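Home | Guides | Laundry | Kitchen | Contact

We use cookies to remember your settings. Accept | Manage

Section 4: Your first wash

With the washer level and the hoses tight, you get to the fun part! Run it once with nothing in the drum before you trust it with your clothes.

1. Open the tap slowly and feel along both hose joints for drips.
2. Look inside the drum and take out any leaflets or bits of packing. Spin it by hand, it should turn freely all the way round.
3. Shut the door until it clicks.
4. Choose Cottons, 60 degrees, with the spin at 800.
5. Add a small spoonful of powder and press Start.

Note: a hum and a few clunks in the first 3 minutes are the pump and valve waking up.

CAUTION: Never force the door. Wait until the lock lets go.

Now set up your floor space. A basket right in front of the machine makes unloading a joy, and one with holes in the sides lets damp things breathe.
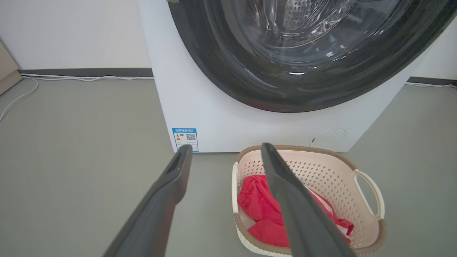
Slide it close enough that socks fall in and not on the floor, but leave room for the door to swing. Keep cables along the skirting, well away from where you stand with wet hands.

6. When the cycle ends, wipe the door seal, paying attention to the fold at the bottom.
7. Leave the door ajar for an hour or two.

The small round cover low on the front is for the filter. Cleaning it is covered in Section 7.

Guide by Zinash Gidey, checked by Getachew Derese. Updated May 18, 2025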